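The Ferry to Miltumell

My uncle left me a boat and a debt, and the boat was the smaller of the two. I'm telling you this so you'll understand why I was standing on the dock at Nuvstead on a Sunday morning in June with a thermos of bad coffee, waiting for Tshepo Rampersad to come and take the thing off my hands.

The boat was called Mnguni. My uncle never explained the name to me and I never asked, which I'm sorry about now. She had been the Miltumell ferry for 21 years - over in the morning, back at lunch, over again, back for supper - until they built the bridge at Tindden and people found they liked driving better. After that she took birdwatchers out, and then she took nobody, and then she just sat there turning green along the bottom while my uncle went down every evening to sit in her and listen to the ball game.

I had ridden her maybe a dozen times as a kid and thrown up on about half of them. So I wasn't sentimental! I want that on the record. I'd looked at what the marina wanted for the slip, and I'd looked at my bank account, and I'd put up a card at the bait shop that said FERRY FOR SALE, RUNS, in marker.

Does she run? I had no idea. My uncle always said she did.

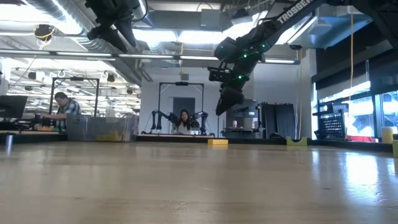 Tshepo showed up at seven with a dog under one arm and a flashlight in his teeth. He handed me the dog (no introduction, the dog and I just had to work it out between us) and went straight down into the engine space, and for a long while all I could hear was knocking and a kind of humming, like a man picking out melons.

"When was she last started?" he yelled up.

"April," I said. I made that up. It seemed like a good month for starting a boat.

"Which April?"

The dog looked at me. I looked at the water. There was a heron on the next dock over with its neck pulled in, and past it you could see the whole crossing, flat and gray, and the low smudge of Miltumell on the far side with the water tower sticking up. I hadn't been over there since I was eleven or twelve. My uncle used to let me blow the horn coming in, and there was a woman at the landing who sold peach hand pies out of a cooler, and you had to eat yours before the return trip or it was a waste of a pie. I'd forgotten all about the pies until right then, holding that dog.

Tshepo came up with grease to the elbows and said the engine was better than it had any right to be. Then he said he'd give me my price if she made it to Miltumell and back, and half if she only made it to Miltumell.

"And if she doesn't make Miltumell?"

"Then we'll both have other things to talk about," he said.

I did not want to go. I'd like to say I was thinking about my uncle and the long blue evenings and all that, but mostly I was thinking about my stomach. I got on because he still hadn't taken his dog back.

She started on the third try. The noise was exactly the same, a big wet cough and then that steady thumping you felt in your back teeth, and a whole cloud of something rolled out behind us, and the heron left. An old couple on a sailboat stood up and clapped. I waved as if I'd done it.

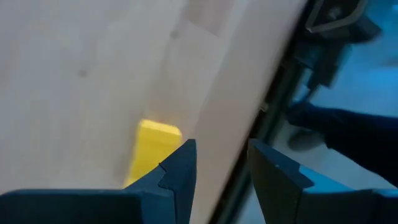

Your uncle would've gone around the sandbar, Tshepo said, he wouldn't have cut across like that kid who runs the fishing charters. We were well out by then, with the bow slapping a little, and I asked how he knew what my uncle would've done.

It came out slowly. He'd ridden the ferry to work, the first boat every morning, for most of the years she ran. He had stood right there by the wheelhouse door, winter and summer, and in all that time he figured he and my uncle had said maybe 50 words to each other, and most of those were "morning." But he'd watched the way he did it. He knew where my uncle slowed down and where he opened her up, and which buoy he always gave a nod to, as if it had said hello first.

I hadn't known about the buoy. We passed it on the left and Tshepo nodded, so I nodded, too. I'm not made of stone.

Somewhere past the middle I noticed I wasn't sick. I was holding the rail with one hand and the dog with the other and the wind was getting in my sleeves, and I was fine. I was hungry, even. I said so out loud, and Tshepo reached into his jacket and gave me half a cheese sandwich without looking away from the water.

The landing at Miltumell had lost its roof. There was no woman and no cooler, only a bench and a sign about the bridge, and a boy with a fishing rod who asked if the ferry was back. I opened my mouth to say no. Tshepo leaned on the horn instead, good and long, and the boy dropped his rod in the water.

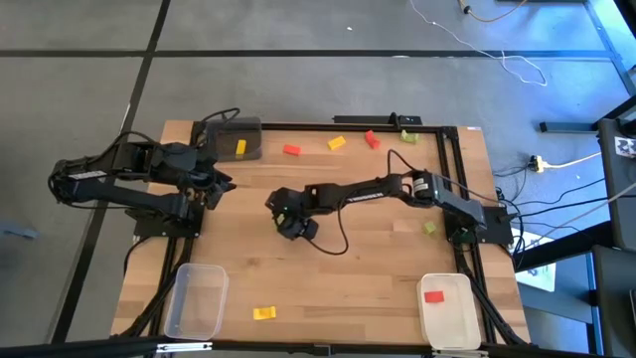
We signed the papers that afternoon in my uncle's kitchen, with the dog asleep on my feet. I'd pictured something quick, a handshake and a check, but Tshepo wanted to talk about timetables. He used my nephew's toy blocks, which had been in a coffee can by the bread box for years. One was Nuvstead, one was Miltumell, one was the sandbar. Another was the Mnguni, and he pushed her back and forth with one finger while he figured out loud. Two crossings on weekdays, four on Saturdays. He'd need somebody to take the fares and throw the lines.

I said I hoped he'd find someone.

He said it didn't pay much.

I said I got seasick, everybody knew that, it was kind of a family joke. He slid the boat across to Miltumell and left her there and looked at me, and the refrigerator kicked on, and I thought about the slip fee and the debt and the long drive back to my apartment, where there was a plant that was probably dead already.

"What time's the first boat?" I asked.

"Six-ten," he said. "He was always two minutes late, though."

I went and found my uncle's rain jacket in the hall closet. The sleeves were too long, so I rolled them up, and there was a bus token in the pocket and a pencil and a ball game schedule from a season I couldn't place. I put it all back in the pocket and went to ask Tshepo what the dog's name was.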